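3.2 Beds, made and unmade

The second group of records concerns the bed. In the household interviews we had asked where people sat, ate, worked and slept, and had expected four different answers. In the rented rooms of the Jendbridge sample the answer to at least two of the questions, and often to three, was the bed. We therefore treat it in this section as a piece of general furniture and leave sleep itself to Section 4.

Two terms need fixing first. By a "dressed" bed we mean one with its full set of covers in place, pillows included. By a "stripped-back" bed we mean one with a fitted sheet or bare mattress and nothing laid over it. Whitfield's earlier study at Drirley used "made" and "unmade", but those words carry a judgement that our respondents did not share. Several of them pulled the sheet tight every morning, put the quilt away in a cupboard, and would have been offended to hear the bed called unmade. Fitzsimmons has raised the same objection.

Stripped-back beds were common in rooms with no table. A smooth sheet gives a wide, level surface at a handy height, and small objects can be put down on it and found again. Quilts and blankets hide things. Tufa's respondents in Disitz described losing keys and chargers in the folds, and the same complaint came up in our own interviews in June. One tenant had given up on a bedspread for this reason and kept it folded on a shelf.

The type of object left on the bed varied less than we had thought it would. Phones came first, followed by chargers, papers, remote controls and books. Clothes were usually moved to a chair before evening. Food was rare, and where it was mentioned it was mentioned with some embarrassment.

Figure 4. Double bed with fitted sheet and upholstered headboard; phones and a white handheld controller on the sheet.
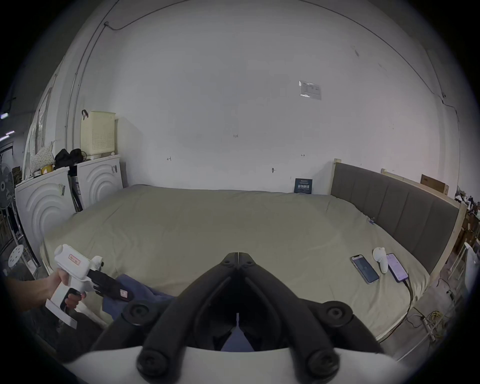 Charging was the activity most closely tied to one part of the bed. Respondents spoke of "my side" even when they slept alone, and the side was generally the one that a cable could reach. Where the socket was far off or behind furniture, people bought a longer cable before they thought of moving the bed. Begay calls this the pull of the socket, and we have kept her phrase. It accounts for a good deal of the cable found on floors near bed frames, some of it no longer connected to any device in use.

The headboard matters too. A padded headboard allows a person to sit up for long periods, and respondents who had one reported more reading and more screen use in bed than those whose mattress stood against a bare wall. Slatted and metal headboards were used for hanging things — bags, towels, a dressing gown — but seldom for leaning on. The difference is worth following up with a larger sample.

Walls behind beds were treated with more caution than any other wall in the room. Tenants were unsure what they might fix there, and old hooks, pencil marks and notices tended to stay where they were. Vogler coded such traces separately as "inherited", meaning that the present occupant had neither added nor removed them. We could not always establish this from the interviews, and in 16 rooms the code was left blank.

Storage spread outwards from the bed in most of the smaller rooms. Boxes were kept at the head or foot, and the space beside the frame took whatever had no shelf. Respondents distinguished between things that were "put away" and things that were "just there", and the second group was the larger. Kowalczyk beds, the low-framed type supplied by the main landlord, leave no room underneath for boxes, and this pushed more belongings out to the sides. Section 3.3 takes up the floor.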